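Mitbridge Household Pick Set: data card

Version of November 24, 2024. Replaces the February release.

Summary

Mitbridge is a set of simulated manipulation episodes in furnished rooms. It was put together to test one narrow claim: that a single fixed arm with a two-finger gripper can tidy small objects off household furniture. The set contains 229 episodes across 15 room layouts. All images are rendered. No real-world recordings are included in this release.

Task

Each episode gives the policy one short instruction naming one object and one target location. The objects are ornaments, toys, kitchen items and models of the kind that end up on seats and side tables. The living room group, called Zosto in the index, is the hardest of the groups. Its objects are thin, open or top-heavy, and several of them offer no flat pair of faces for the fingers to close on.
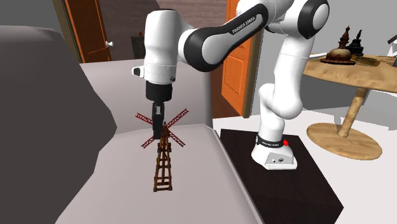 Figure 1. Zosto group, windmill model on the sofa seat, gripper pointing straight down beside the sails.

Why the windmill is included

A person picks up a lattice model without planning. For a parallel gripper the same object raises several problems. The sails occupy much of the space a top-down approach would use. The tower is narrow at the top and wider toward the base, so a grasp height that works for one approach angle can fail for another. Depth estimates on open lattice are noisy, and the surface behind shows through the gaps. A grasp on a sail is scored as a failure even if the object leaves the seat, as a real model of this type would probably not survive it.

Two baselines were run on the Zosto group. Kuhlmann plans grasps from a point cloud. Oltier is a learned policy that takes color images only. Kuhlmann tends to pick a sail as the nearest graspable edge. Oltier finds the tower more often but stops high and closes on air.
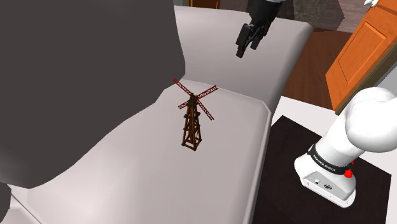

Both baselines do better on solid objects with a plain outline. Neither recovers well after a missed grasp. In most failed episodes the second attempt repeats the first one with a small offset, and the run ends on the time limit.

Scoring

An episode passes if the object is at the target, upright where the instruction asks for it, and the gripper is clear at the end. Contact with furniture is logged but carries no penalty. Partial credit is not given. Scores from the February release should not be compared with scores from this one, as the contact settings were changed.

Known limits

Cushions and seats are rigid. A real sofa gives under load and an object on it will tilt when touched.
The arm does not move between rooms. Reaching the work is half of most chores and is not measured.
Lighting is even, and there are no people or pets in any layout.
Object mass is set by hand. Light objects may slide more than they should.
Two layouts share the same wall textures.

Intended use

Comparison of grasp planners and policies on cluttered household furniture. A pass rate on this set says little about whether a machine is ready to clean a living room, and we ask that it not be quoted that way. On present results, clearing a solid ornament from a table is within reach. Picking up a fragile model from a seat is not.

Changes since the last release

Sail collision shapes rebuilt from the mesh; the earlier ones were boxes.
Camera positions now vary between episodes.
Instruction text checked for spelling and duplicate object names.
Index file sorted by group, then by layout.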